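가을 책을 내놓고 한숨 돌리는 중이라는 번역가를 만났다. 국제정치와 경제사 책을 주로 옮기는 분인데, 이름은 빼 달라고 해서 이 글에서도 그냥 선생님이라고 부르기로 한다. 오후 4시에 보기로 했는데 내가 3시 반에 도착하니 벌써 와서 교정지를 펼쳐 놓고 계셨다. 책 나왔다면서요, 그게 뭐예요? 하니까 벌써 2쇄 교정이란다. 부러워라!

이번에 옮긴 책은 항구 도시들의 역사를 다룬 묵직한 교양서다. 제목은 '수출하는 도시들'. 출판사 이툼(Itum)에서 나왔고, 본문만 해도 꽤 두툼한데 주석이 또 한 짐이다. 나는 주석 읽는 걸 좋아하는 사람이라(이상한 취미인 거 안다) 첫 질문부터 그쪽으로 갔다.

"주석요? 번역하면서 제일 많이 울었던 데가 거기예요. 저자가 관세 장부를 직접 뒤진 사람이라 단위가 장마다 달라요. 어떤 장은 쌀을 자루로 세고, 어떤 장은 배로 세고. 그걸 다 킬로그램으로 바꿔 버리면 읽기는 편한데 맛이 없잖아요. 그래서 원래 단위를 두고 뒤에 표를 하나 붙였어요."

그 표 덕을 나도 톡톡히 봤다. 3장을 읽을 때는 아예 책갈피를 두 개 꽂아 놓고 왔다 갔다 했으니까.

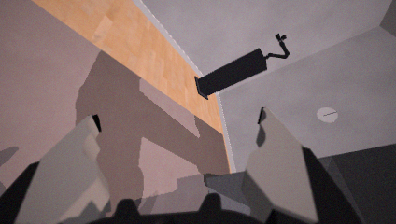 3장 이야기를 좀 더 하자면, 태국의 수숙사왓(Suksawat)이라는 상인 집안 회사가 나온다. 정미소로 시작해서 창고업, 보험까지 손을 뻗는데, 저자는 이 집안을 영웅으로도 악당으로도 그리지 않는다. 나는 읽으면서 자꾸 한쪽 편을 들고 싶어지는데 저자가 도무지 도와주질 않아서 약이 올랐다. 선생님께 그랬더니 막 웃으셨다.

"저도 처음엔 답답했어요. 판단 좀 해 주세요, 저자님, 이러면서. 그런데 8장까지 가면 사람이 좀 달라져요. 거기선 화를 내거든요. 문장이 짧아지고 형용사가 없어져요. 영어로 읽을 때 그게 딱 느껴져서, 한국어에서도 거기만은 접속사를 거의 다 뺐어요."

집에 와서 다시 펴 보니 과연 그랬다. '그러나'가 안 보인다. 처음 읽을 때는 그냥 속도가 붙는다고만 생각했지 번역가가 손을 댄 결과라고는 짐작도 못 했다.

번역 기간은 편집까지 쳐서 거의 32개월이었다고 한다. 중간에 계약한 출판사가 한 번 바뀌었다. 처음 책을 잡았던 디타(Dita)가 인문 분야를 접으면서 원고가 붕 떠 버렸고, 한동안은 나올 수 있을지도 몰랐다고.

"절반쯤 옮긴 상태였어요. 남편은 그만하라고 하고, 저는 계속하고. 고집이죠 뭐. 돈 얘기를 하면 길어지니까 안 할게요. 아무튼 7월에 이툼에서 연락이 왔는데, 편집자가 원서를 이미 읽은 사람이더라고요. 전화로 한 시간을 떠들었어요. 끊고 나서 보니까 계약 얘기는 하나도 안 했어요."

제목도 한참 싸웠단다. 원제를 그대로 옮기면 '짐을 부리는 곳' 정도가 되는데 마케팅 쪽에서 물류 책 같다고 난색을 표했다. 나는 '짐을 부리는 곳'이 훨씬 좋은데! 그렇게 말했더니 선생님이 교정지를 탁 내려놓으면서 "그쵸?" 하셨다. 나중에 개정판이 나오면 부제로라도 넣어 볼 생각이라고 한다. 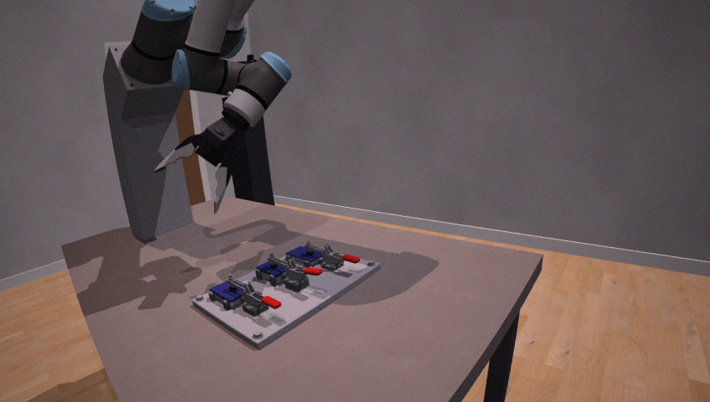
학자들이 쓴 대중서를 오래 옮겨 온 분이니 좋은 저자와 힘든 저자가 어떻게 다른지도 궁금했다. 선생님은 잠깐 생각하더니 질문에 답장을 어떻게 하는지를 보면 안다고 했다. 이번 저자에게는 질문을 25개 모아서 한꺼번에 보냈는데, 답장이 논문처럼 왔다고. 심지어 그중 하나는 저자가 틀린 걸로 밝혀져서 원서 다음 쇄에도 반영됐다. 어느 대목이냐고 물었더니 야노머(Janomer)라는 해운회사가 배를 담보로 돈을 빌리는 부분이란다. 채권자와 채무자가 뒤바뀌어 있었다고.

"처음엔 제가 잘못 읽은 줄 알고 사흘을 붙들고 있었어요. 메일 쓰면서도 혹시 제가 오해했다면, 이걸 세 번은 썼을걸요. 그랬더니 답이 한 줄이에요. 당신 말이 맞고 나는 창피하다고요."

이 이야기를 하는 선생님 얼굴이 그날 중에 제일 환했다. 커피는 이미 다 식었고, 나는 케이크를 하나 더 시켰다(당근 케이크였는데 계피가 아주 넉넉했다).

국제 문제를 다룬 책은 빨리 낡는다는 말도 나왔다. 협정 하나 바뀌면 마지막 장이 옛날이야기가 되어 버리니까. 그래서 선생님은 역사 쪽에 발을 더 깊이 담그고 싶다고 했다. 그래도 새 책이 오면 제일 먼저 마지막 장부터 펴 본다는 걸 보면 완전히 떠날 마음은 없어 보였다. 독자들이 자주 묻는다는 것도 하나 대신 여쭤봤다.

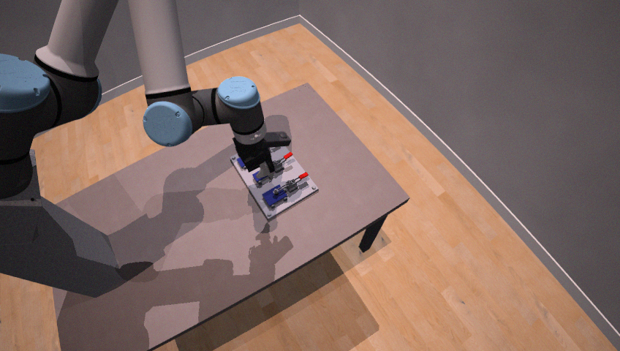
경제사를 전혀 모르는 사람은 이 책을 어디부터 읽으면 좋을까요?

"3장부터 읽으세요. 한 집안 이야기라 소설처럼 넘어가요. 그다음에 1장으로 돌아가면 저자가 왜 그렇게 용어 설명을 길게 하는지 이해가 되고요. 2장은 나중에 읽어도 돼요. 이거 편집자한테는 비밀이에요."

다음 책은 벌써 시작했다고 한다. 외교관 부인들이 남긴 편지를 엮은 책이라는데, 손글씨 자료가 많아서 돋보기를 새로 샀다고 하셨다. 나오면 또 만나자고 졸라서 약속을 받아 냈다. 당근 케이크는 그때도 내가 사기로 했다.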